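Request Stops on the Hillodholm Bus Link
Project report, Meenakshi Chaturvedi

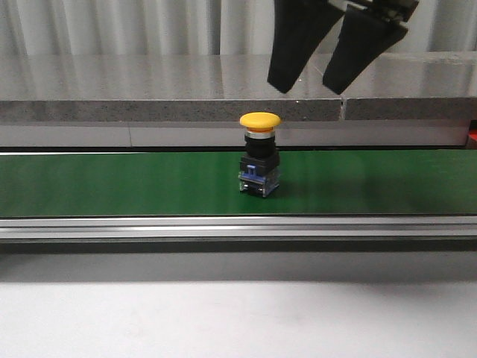
1. Background

The Hillodholm link is a short bus route between Skultum station and the hospital. It has 13 stops in each direction, and at present every bus calls at all of them. Passengers who filled in our form in May complained mostly about the time lost at the stops near the old mill, where few people get on or off.

The aim of the project was to find out whether some stops could be made request stops without making the service harder to use.

2. Method

I rode the route on 6 mornings and noted the time the doors opened and closed at each stop. Stulex, the operator, let me see its ticket records for the same mornings. These show where people board but not where they leave, so I wrote down the number leaving by hand. Evening journeys were left out.

3. Results

Two stops, Mill Lane and Xaba Road, were hardly used before nine o'clock. Buses still waited there, often to get back to the timetable. At the station the opposite happened - the bus left late on most mornings as the queue to pay was long.

Drivers I spoke to were in favour of request stops but worried about dark mornings, when a person at Mill Lane is hard to see from the road.

4. Discussion

Making both stops request stops would save some time, though less than I expected. Most of the delay comes from boarding at the station. A second ticket machine there would probably help more. The timetable would also need to be redrawn, or buses will simply wait somewhere else.

5. Further work

Evening counts, and a trial at Xaba Road only.

Print this page | E-mail this page
Contact | Copyright | Back to top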